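Open Day Demonstration Cell: Set-Up Guide
Section 4. Block Handling Demonstration
8/7/22 | Prirnex Applications Desk
Reading time: 2 min

4.1 Before visitors arrive

1. Lay the brown work mat on the white tabletop and press the corners flat.
2. Set the clear storage bin on the mat within reach of the left arm. Place the red blocks inside.
3. Lay the ribbed lid over the right half of the bin. The left compartment must stay open.
4. Route the cables clear of both grippers. Leave enough slack for full wrist rotation.
5. Power on the controller and load the program TORATSIDE-2. Wait for the ready tone before touching the pendant.

CAUTION: Keep visitors behind the floor line whenever the arms are powered. Arm speed for public sessions is limited to 200 mm/s. Do not raise this limit at the request of a guest.

4.2 Running the pick

6. Select Single Pick and press Start. The left arm moves over the bin and lowers the two-finger gripper into the open compartment.
7. Press Hold once the gripper has closed and lifted. Use the pause to explain the grip to the group.
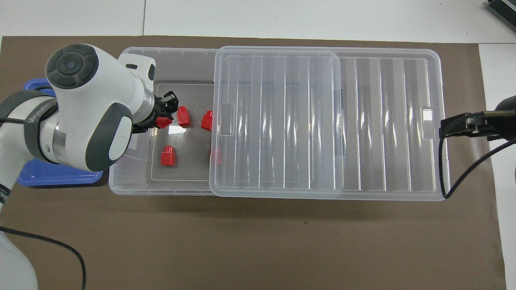 Figure 4-1. Left arm at the Hold position, red block between the fingers.

8. Check that the block is clear of the bin floor. A tilted block is acceptable at this step. If it is touching the floor, press Release and repeat step 6.
9. Press Continue to complete the cycle.

NOTE: The clear lid is hard to see under overhead lights. Confirm its left edge by hand, with power off, before each session. Error 29 means the wrist has met resistance on the way down; check the lid position first.

4.3 Between groups

10. Press Stop and wait for both arms to park.
11. Return any placed blocks to the bin.
12. Wipe the gripper fingers with a dry cloth. Do not use solvent.

Limit each group to 16 visitors. For the two-arm lid routine shown at the Drostidbridge site, see Section 5.

Contact: Prirnex Applications Desk, Drostidbridge | Copyright 2022 Prirnex | Back to top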